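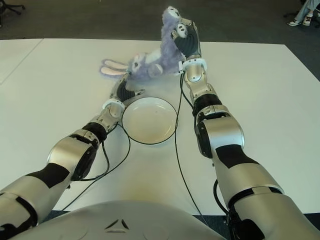
FOR IMMEDIATE RELEASE

Leltell Opens a Soft Toy Exchange in Wellwood

WELLWOOD, 10/7/24 -- I run Leltell, the toy store on the corner across from the Wellwood post office, and I'm writing this press release myself, so please forgive me if it wanders a bit. The news is that we're opening a soft toy exchange! You bring in a stuffed animal your family is finished with, and you go home with a different one. It starts this month in the back half of our store, and I've been wanting to do it for years.

If you have kids, you know how it goes. The first plush comes from a grandparent, the second from a baby shower, and by kindergarten there is a hill of them at the foot of the bed that has to be moved every night before anyone can lie down. I counted the ones in my own house before I started this (two kids, one hallway closet, one very full toy chest) and got to 62. My daughter could name most of them. She was willing to part with 20, which I thought was pretty generous, and those 20 were the first animals on the exchange shelves.

How it works

Each animal you bring in gets you one token. One token gets you one animal off the shelves, any size, so yes, your kid can trade a little beanbag frog for a giraffe as tall as the stroller. I went back and forth on that for weeks. My first plan had small, medium and large tokens in different colors, and when I tried it out on a few families from our Saturday story hour the grown-ups were confused and the kids were mad. So it's one for one. Tokens don't expire, and you can give them away.

If you don't have anything to trade, a token is $4 at the register. All of that goes toward thread, stuffing and detergent.

What we take

We take stuffed animals, dolls with cloth bodies, and hand puppets. They can be faded, and they can be missing an eye or some whiskers, because we have a big jar of eyes. Please don't bring anything with mold on it, anything that has leaked beads, or anything electronic that you can't get the battery box out of. Heating pad animals, the kind with grain inside, we also have to turn down.

We'd love to have more rabbits. I should have seen that coming! Rabbits are what everybody asks for, all year long, and in our regular stock we sell more of them than bears and dogs put together. Dinosaurs are a close second. What we have plenty of already is bears holding hearts.

The washing

This is the part I get the most questions about, so I'll go through it properly. Every animal gets looked over at the counter and goes into a lidded bin. Before it goes near the shelves, it's checked for loose seams and loose parts, mended if it needs it, and then washed. Machine-safe ones go in a zippered mesh bag on cold, gentle cycle, with unscented soap. The others get sponged by hand and have their fur brushed while it's damp. Drying is on racks with a fan, and it takes a lot longer than you'd think. A big dense bear can need three days. I don't put anything out until it's dry all the way to the middle, so if you drop off on a Tuesday, don't expect to see your old friend on the shelf on Wednesday.

For children under three we keep a separate set of shelves. Those animals have embroidered eyes only, no buttons, no ribbons, no long cords. If you're shopping for a baby, please stick to that side and ask me if you're not sure.

The Flurero shelf

Upstairs from us is Flurero, the sewing studio, and they've been wonderful about this whole idea. They're taking on the animals with bigger problems -- split necks, flattened bodies, arms hanging by two threads. On the first Thursday evening of every month they'll run a mending class where you can learn to do a ladder stitch and restuff a leg. It costs $20, materials included, and you can work on one of ours or bring your own from home. Own animals are very welcome, and they don't have to join the exchange. I know there are a few grown people in this town with a dog from 1981 that needs a new ear (I've met some of the dogs).

Finished ones go on what we're calling the Flurero shelf, at the same one-token price as everything else.

How we got here

Last February we held a one-day swap in the Fairclough Building, mostly to see if anyone would come. I set up folding tables for 50 families and ran out of table before lunch. People were trading on the stairs. There was a little boy who came in holding an elephant by the trunk, walked it around the room for an hour looking at everything, and took the elephant home again, and I think he had the best time of anyone there.

After that day I kept getting asked when the next one was. A one-day swap is fun but it's a lot of hauling, and it doesn't help the family who happens to be out of town. We had the back half of the store sitting there with boxes of holiday wrap in it. Shelving, racks, a second washer and the paint came to $4,000, which I paid out of what we made over the summer, and the color on the walls is called Buttered Corn. I like it very much. My kids do not.

A word about the lovey

Please check with your child before you bring something in! I mean this kindly. We can hold an animal in the bin for two weeks if you ask at drop-off, and I'll write your phone number on a tag and safety-pin it on. Once it's out on the shelf, it can go home with anyone, and I won't be able to tell you who has it.

Hours and visiting

The exchange is open whenever the store is, Tuesday through Saturday, 10 to 5:30. Drop-offs stop at 5. Strollers fit through the side door better than the front one. Schools and day cares that want to bring a group should call ahead so I can have enough tokens out and move the train table.

Press are welcome to come by any time during store hours, and I'm happy to talk. Mornings are quieter.

About Leltell

Leltell is an independent toy store in Wellwood selling wooden toys, puzzles, art supplies, books and a great many rabbits. For more information, ask at the counter or call the store during opening hours.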